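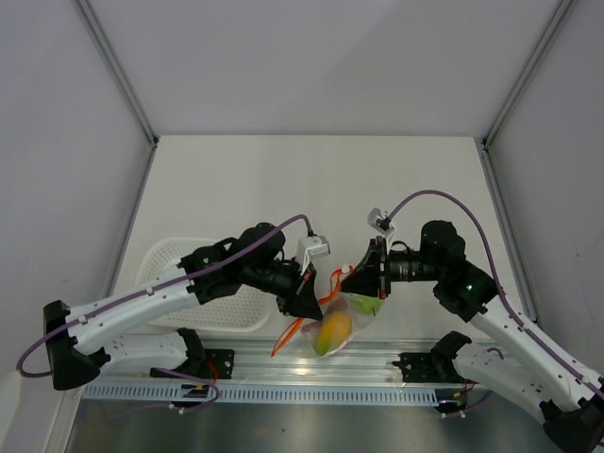
New house rules for two-arm work stations published

20/09/2024

The automation group Stundau has published a set of working rules for stations where two robot arms share one table. The document is 6 pages long and is free to download. It is meant for small laboratories and packing companies that have good machines but no written routine for using them.

The rules were written over the summer by a small team led by Xiaoqing Hao, a safety engineer at Stundau, together with people from the packing company Nadcombe and the training center Sarantis. A first draft was sent out in July, and 248 comments came back. Most of them, Hao says, were not about the arms at all.

"People wrote to us about cables, bags and lighting," she says. "We expected questions about speed limits. Those were already quite clear to everybody."

The text therefore gives a lot of space to small daily matters. Cables on a moving arm must be clipped along the link, with enough free length at each joint that the cable is never pulled tight. A loop over the wrist is allowed if it cannot catch on the other arm in any position the program uses. The operator has to check this by moving both arms slowly through the full task once at the start of each shift.

A separate chapter deals with handing over soft items, for example produce in a plastic bag. When both grippers hold the same bag, one arm must be named in the program as the leading arm, and only this arm may start a pull. The other arm follows or lets go. If the bag is not released within the set time, both arms stop and wait for a person. They may not try again by themselves.

Yakubu Danladi, who runs the test area at Nadcombe, asked for this last point. His team went through 361 handovers on record before the draft was written and found that a second try without supervision was the most common reason for torn bags. "It is a simple thing and it costs you a few seconds," he says. "But the operators had to get used to it, and some of them still don't like it."

There are also rules for the table itself. Only the items needed for the present task may be on it, and baskets or trays must stand in a marked position. The enclosure should have plain walls in one light color, so that the cameras on the wrists see less that can confuse them. Clear film remains difficult, and the document admits this openly. It recommends testing every new type of bag under the normal light of the station before it is used in regular work.

Not everyone is satisfied. Kamran Amini, a technician at the equipment supplier Jirnier, welcomes the rules on cables but finds the part on records too heavy for small teams. According to the text, every unplanned stop must be written down with the time, the task and the name of the operator. "In a quiet week this is fine," Amini says. "In the first week with a new product you will write more than you work."

Hao answers that a short form is in preparation and will be added to the next version. The rules are voluntary and do not replace the law or the manual of the manufacturer.

Sarantis will offer a one-day course on the document, open to members and non-members. Questions and further comments can be sent to the team through the Stundau website, where the July draft is also still available for comparison.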